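Small things in one box

In our flat the small things were living everywhere: sample creams in the fruit bowl, little toys behind the router, a sponge that had no place. My friend Seon-mi Ok told me to take one cardboard box and give it 30 minutes. I do it every March now, and again before guests come.

Choose a box with low sides, so you can see the bottom. Wipe the inside with a dry cloth first. Put it on the kitchen counter and not on the floor, your back will thank you.

Soft things go in first, along one side. A plush toy is good for this, it keeps its shape and protects what stands next to it. Sponges I put on the other side, standing up. They must be fully dry – I leave mine one night on the window.

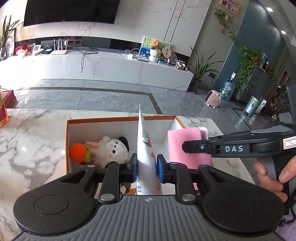
Small tubes should stand upright, with the cap closed tightly. If you lay them down, a heavy thing can press on them and then you have cream on everything. It happened to me with a hand cream from Trandska, and the smell stayed for 3 weeks. For tubes of 5 ml I like to fill the space between two soft things, then they cannot fall.

Very small figures go in last, where there is still a gap. Do not press the lid. If it does not close by itself, take one thing out and find another box for it.

Bok-nam Hyun, 9 Sep 2026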